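# 처음 맡은 대표기도, 3분 안에 끝내는 법

주보 뒷면 "다음 예배 위원" 칸에 내 이름이 인쇄된 것을 발견하는 데는 보통 설교 중반쯤이 걸린다. 사전에 전화가 왔어야 하지만 Forkcombe 한인교회에서는 인쇄가 곧 통보다.

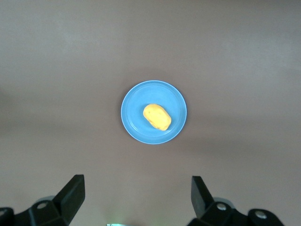 그러니 일단 거절할 시기는 지났다고 보고 시작하자. 나도 그렇게 첫 기도를 맡았고, 길을 잃고 헤매다가 "아멘"을 두 번 했다. 첫 번째 아멘에 회중이 다 같이 아멘으로 답했는데 내가 "또한"이라고 말을 이었다. 그날 예배당에 흐르던 공기를 아직도 기억한다. 아래는 그 뒤로 몇 년 동안 원고를 쓰고 고치면서 정리한 방법이다. 신학적으로 훌륭한 기도를 쓰는 법은 목사님께 여쭙기 바란다. 이 글은 무사히 강단에서 내려오는 법을 다룬다.

## 준비물

- 그날 예배의 본문과 설교 제목 (주보 담당자에게 미리 물어보면 된다)
- 최근 주보 몇 장
- 종이와 프린터
- 휴대전화의 타이머
- 솔직하게 말해 줄 가족 한 명. 너무 솔직한 사람은 피한다.

## 1단계: 주보부터 읽는다

기도문을 쓰겠다고 빈 화면 앞에 앉으면 십중팔구 "거룩하시고 자비로우신"에서 멈춘다. 형용사는 나중에 붙여도 된다. 먼저 교회에 지금 무슨 일이 있는지 적어 보자. 아픈 분, 새로 등록한 가정, 곧 있을 행사, 선교지 소식. 주보 두세 장이면 거의 다 나온다.

이때 확인할 것이 있다. 아픈 분의 이름이나 병명을 공적인 자리에서 말해도 되는지다. 주보에 실렸다고 해서 수술 부위까지 공개해도 된다는 뜻은 아니다. 우리 교회에서는 한 집사님의 치질이 온 회중의 기도 제목이 된 일이 있다. 집사님은 완쾌하셨고, 지금은 옆 동네 Ralaston에 있는 교회에 다니신다.

애매하면 "몸이 아픈 성도들"이라고만 한다. 하나님은 누구 이야기인지 아신다.

## 2단계: 뼈대를 세운다

교단과 교회마다 조금씩 다르지만 대개 이런 순서면 무난하다.

1. 부르는 말
2. 찬양과 감사
3. 고백
4. 나라와 이웃, 세계를 위한 기도
5. 교회와 성도를 위한 기도
6. 예배와 설교자를 위한 기도
7. 맺는 말

칸마다 두세 문장이면 족하다. 가장 많이 넘치는 칸은 네 번째다. 한반도에서 출발해 중동을 거쳐 기후와 물가까지 돌고 나면 정작 우리 교회는 시간이 없어 "함께하여 주시옵소서" 한마디로 지나가게 된다. 그 주에 마음에 걸리는 일 하나만 고르자. 나머지는 다음 달 순번이 맡는다.

고백 칸에서는 주어를 조심한다. "저희가"로 시작했으면 끝까지 저희여야 한다. "저희 가운데 형제를 미워하고 당회의 결정에 사사건건 반대하는 이들이 있사오니"라고 하면 그것은 고백이라 부르기 어렵고, 듣는 사람들은 눈을 감은 채로도 서로를 쳐다본다.

## 3단계: 쓴다, 그리고 줄인다

처음에는 길이를 생각하지 말고 쓴다. 그다음 글자 수를 센다. 내 경우 천천히 읽어 3분에 맞는 원고는 공백을 빼고 495자 정도다. 말이 빠른 사람은 더 써도 되겠지만, 빨리 읽어서 길이를 맞추는 것은 권하지 않는다. 경매장 같아진다.

줄일 때는 다음 순서로 잘라 낸다.

**형용사의 행렬.** "전지전능하시고 무소부재하시며 거룩하시고 자비로우시며 영원토록 살아 계신" 가운데 하나나 둘만 남긴다. 다 맞는 말이지만 이미 알고 계신다.

**광고.** "이번 바자회가 오전 열 시부터 친교실에서 열리오니 한 가정이 음식 한 가지씩 준비하여 오게 하여 주시옵소서." 기도의 형식을 빌린 공지다. 광고 시간은 따로 있다.

**설교 미리보기.** 본문을 받아 든 성실한 사람이 빠지는 함정이다. 본문을 풀이하고 적용까지 해 버리면 설교자가 올라와서 할 말이 줄어든다. 나는 한 번 목사님의 예화를 먼저 써 버린 적이 있다. 목사님은 "방금 기도에서 들으신 대로"라고 하시고는 물을 드셨다.

**"이 시간".** 원고에서 찾기 기능을 눌러 보면 놀랄 만큼 나온다. 한 번만 남기고 지운다. "다시 한번"과 "간절히"도 같은 대접을 한다.

## 4단계: 소리 내어 읽는다

눈으로 읽으면 멀쩡한 문장이 입에 올리면 무너진다. "주님께서 주신 주의 종의 주장하심을" 같은 것은 직접 읽어 봐야 안다. 타이머를 켜고 실제 예배에서 읽을 속도로, 되도록 서서 읽는다. 혀가 걸리는 자리에는 표시를 하고 다른 말로 바꾼다.

한 문장이 한 호흡을 넘으면 자른다. 전통적인 기도문에는 "-하옵시고"로 끝없이 이어지는 문장이 많은데, 숙련된 장로님들의 폐활량을 전제로 한 양식이다. 우리는 마침표를 쓰자.

높임말도 이때 맞춘다. "하소서"로 갈지 "해 주십시오"로 갈지 정하고 하나로 민다. 둘을 섞으면 조선 시대에서 출발해 고객센터에 도착한다. 그리고 기도 안에서 목사님을 너무 높이지 않는다. "우리 목사님께서 말씀을 전하실 때에"는 하나님 앞에서 누가 윗사람인지 살짝 헷갈리게 만든다. "말씀을 전하는 목사님을 붙들어 주소서" 정도면 양쪽 모두 불편하지 않다.

## 5단계: 출력한다

휴대전화를 들고 올라가는 분들이 있다. 나는 말리는 쪽이다. 화면은 꺼지고, 글자는 손가락이 스치면 날아가고, 하필 그때 전화가 온다. 작년에는 교구 식구 한 분이 기도하던 중에 Zistano 피자의 할인 알림이 떴다. 본인이 읽지 않았으면 우리는 몰랐을 것이다.

종이에 출력할 때는 이렇게 한다.

- 글자는 20포인트. 집에서는 우스꽝스럽게 크지만 강단에서는 겨우 보인다.
- 단면 인쇄. 뒷면이 있다는 사실을 잊는 사람이 꼭 있고, 그러면 고백만 하고 용서는 못 받은 채 끝난다.
- 두 장이 넘어가면 쪽 번호를 크게 쓴다.
- 문장 중간에서 장이 넘어가지 않게 한다.
- 스테이플러는 쓰지 않는다. 마이크가 종이 넘기는 소리를 아주 좋아한다.
- 여벌 한 부를 성경책에 끼워 둔다.

## 6단계: 당일

예배 전에 조금 일찍 가서 마이크를 본다. 켜져 있는지, 높이가 맞는지, 누가 켜고 끄는지. 우리 예배당은 98석짜리라 마이크 없이도 들리지만, 없이 하면 혼나는 것처럼 들린다. 지난번 사람이 키가 컸다면 마이크는 이마 앞에 있을 것이다. 기도가 시작된 뒤에 내리면 관절에서 나는 소리가 스피커로 나간다.

언제 올라가는지도 미리 정해 둔다. 직전 찬송의 마지막 절에서 일어나면 대체로 맞는다. 찬송이 끝난 뒤에 맨 뒷줄에서 출발하면 예배당이 그렇게 길 수가 없다.

올라가서는 종이를 놓고 숨을 한 번 쉰 다음 "함께 기도하시겠습니다"라고 한다. 회중이 고개를 숙일 때까지 기다린다. 체감으로는 계절이 바뀌는 듯하지만 실제로는 잠깐이다.

읽다가 줄을 놓치면 그냥 멈추고 찾으면 된다. 침묵은 경건하게 들린다. 찾는 동안 "어, 그, 주여"로 메우면 길 잃은 사람으로 들린다. 도저히 못 찾겠으면 맺는 말로 건너뛴다. 그래서 맺는 말만은 외워 두는 것이 좋다.

## 자주 받는 질문

### 원고를 보고 읽으면 정성이 없어 보이지 않나요?

그렇게 말씀하시는 어른이 교회마다 한 분은 계신다. 미리 앉아서 고친 시간도 정성이라고 답하고 싶지만, 보통은 "네, 더 노력하겠습니다"라고 하고 다음번에도 원고를 가져간다.

### 떨려서 목소리가 안 나오면요?

첫 문장을 짧게 쓴다. "하나님 아버지, 감사합니다." 이 정도면 떨면서도 나온다. 긴 첫 문장은 숨이 모자라 중간에서 갈라진다. 올라가기 전에 미지근한 물을 한 모금 마시고, 커피는 예배 뒤로 미룬다.

### 아이가 울면 멈춰야 하나요?

계속한다. 부모는 이미 당신보다 더 당황하고 있다. 기도 안에 "우는 아이에게 평안을 주시고"를 즉석에서 넣는 것은 친절해 보이지만, 그 부모가 다음 예배에 안 나올 수도 있다.

### 영어 회중과 연합 예배를 드릴 때는요?

우리는 해마다 6월에 Soomro 공원에서 야외 연합 예배를 드린다. 통역이 붙으면 길이가 두 배가 되므로 원고를 절반으로 줄이고, 통역하는 분께 미리 보낸다. 사자성어는 뺀다. 나는 "일취월장"을 뺐어야 했다. 통역자가 나를 한참 바라보더니 "good"이라고 했다.

### 끝나고 은혜받았다는 인사를 들으면 뭐라고 하나요?

"감사합니다"라고 하면 된다. "아유, 엉망이었어요"라고 하면 상대가 다시 칭찬해야 하고, 그 뒤로 줄이 밀려 친교실 국이 식는다.

## 출력용 뼈대

그대로 베껴 쓰고 괄호만 채워도 된다.

> 하나님 아버지, 오늘도 저희를 불러 예배하게 하시니 감사합니다.
>
> (지난 한 주의 감사, 한두 문장)
>
> 저희의 잘못을 고백합니다. (구체적으로 하나. 남의 것 말고 저희 것으로.) 용서하여 주소서.
>
> (세상의 일 하나)를 기억하여 주시고, 고통받는 이들을 위로하여 주소서.
>
> 저희 교회를 돌보아 주소서. (교회 소식 한두 가지) 몸과 마음이 아픈 성도들을 붙들어 주소서.
>
> 말씀을 전하는 목사님께 힘을 주시고, 듣는 저희의 귀를 열어 주소서.
>
> 예수님의 이름으로 기도합니다. 아멘.

아멘은 한 번이다. 말했으면 종이를 챙겨서 내려온다. 계단은 우리 교회 기준으로 왼쪽에만 있다.

*2018년 8월 31일에 고침: 스테이플러 항목을 추가했다.*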